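Inside the county's voluntary gun buyback, five months after it reopened

Aug 18, 2020

The sheriff's deputy who runs the Bunwood gun buyback has worked evidence and property for 11 years. She agreed to talk on the condition that her name stay out of it, as the county board still has to vote on money for next year. We spoke by phone during her lunch break.

Bunwood held its first buyback of the year in March, in the parking lot behind the old Nikolaidis furniture store. The department took in 767 firearms over one weekend, more than it had planned for.

"We ran out of gift cards on the first afternoon," she said. "After that we were writing vouchers by hand and mailing cards later. Some people waited six weeks. I took a lot of those calls."

The cards were worth $200 for a working handgun or rifle and $40 for anything that would not fire. She thinks the lower figure drew more people than the higher one.

"You get somebody whose father died and there's a shotgun in the closet with a broken stock. They don't want to sell it and they don't know how to get rid of it. They aren't making a political point. They want it out of the house."

What happens to the guns

Every serial number is checked against stolen property records. A gun that comes back as stolen is held while the department tries to reach the owner. The rest are cut up by a contractor in Iltska, with two deputies present.

I asked about the complaint heard at the last board meeting, that buybacks collect junk and leave the dangerous guns where they are.

"Some of it is junk," she said. "I'm not going to argue with that. I don't have a number that says we stopped a shooting and I've told the board so. What I can tell you is that people handed over loaded guns that had been sitting in a nightstand, in homes with kids."

She would like to see the program paired with a safe storage law. The state has none, and a bill that would have required locked storage around minors did not get out of committee this spring.

"A buyback is one weekend," she said. "Storage is every day."

Who pays

The gift cards came from a grant that ends in December. Jidix, a local firm that sells office equipment, paid for printing and the tents. Two board members have said they won't support using general fund money, and a third wants the guns resold to licensed dealers to cover the cost. She is against resale.

"People asked me at the table, is this going to be destroyed? I said yes. I'd have to stop saying yes – and I think a lot of them would turn the car around."

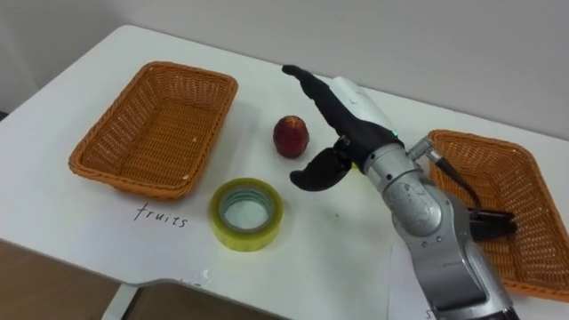
What comes next

The board takes up the funding request next month. If it passes, the next event will be by appointment, with drivers staying in their cars and guns unloaded in the trunk.

"I'd sooner do a small one properly than another weekend like that," she said. Then she had to get back to the property room.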